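Wheelchair racing, first 10k road race, what do I need to sort out before the day?

Posted in Para Sport and Adaptive Racing
25 September 2018

Hi all, been training in a borrowed racing chair since autumn and finally entered something, the Suludthorpe 10k in October. Wheelchair start is 15 min before the runners. Organisers sent a PDF that says "athletes must comply with usual equipment rules" and thats it. Helmet I've got. What else? Also do I need to be classified to enter or is that only for championships? And what do you do with your everyday chair while you're out on course, I'm coming on my own on the train. Bib number is 658 if anyone else is going.

Emerson Brito

Pacheco_wheels
Done this one twice. Quick list, on my phone so sorry for spelling.

Classification: not for a mass event like this, no. You only need it if you want your time to count for rankings. Ask the organiser though, they changed the entry form last year.

Day chair: label it with name, bib number and mobile, leave it at the start tent. They wheel it round to the finish. Took them ages my first year, I sat in the racer for 48 minutes getting cold. Put a jacket in a bag on the seat.

Food and drink: eat early, two hours before at least. Small carton of milk and a banana does me. 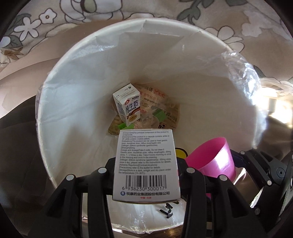
Tyres and gloves
Pump up the night before, check again in the morning. Spare tub taped under the seat, plus a CO2 canister. Gloves, bring the old pair as well. If its wet you'll want more klister than you think and it gets on everything, colour of my frame has never recovered.

Course: flat to the bridge then a camber that drags you left for ages. Set your compensator before the roundabout, not on it.

Grolto
just email them

Aníbal Castaño
Agree with most of the above. Couple of things to add.

Check the brake. Sounds silly but I was turned away from a start once over a brake cable and I'd driven 63 km to get there. Front light is optional at Suludthorpe, some other races in the Plisadia series want a flag or a light so read each one separate.

Drinks on course are the awkward bit. The stations are set up for runners, cups held out at chest height, and you can't grab one at 25 an hour with race gloves on.
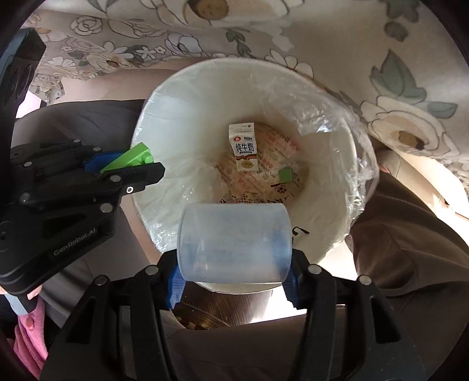
I use a bladder behind the seat with the hose clipped to the frame near my chin. For a 10k you could go without, plenty do, but if your used to sipping in training don't change it on the day.

Train: ring the assistance line and tell them you have TWO chairs, they'll say one if you let them. Last year they had more than 1218 entries across the weekend and the station was packed, so get the earlier one. The lift on platform 2 is the slow one.

One last thing, practise the first 200 metres. Everybody goes off too hard and you end up boxed in behind someone weaving. Stay right, let them go, pick your line after the bridge.

Emerson Brito
Cheers both, brilliant. Emailed them about the day chair and they said same as you, start tent by 8.15. Didn't know about the camber, will have a go at setting the compensator this weekend. Anyone know if theres an accessible loo at the finish or only the start?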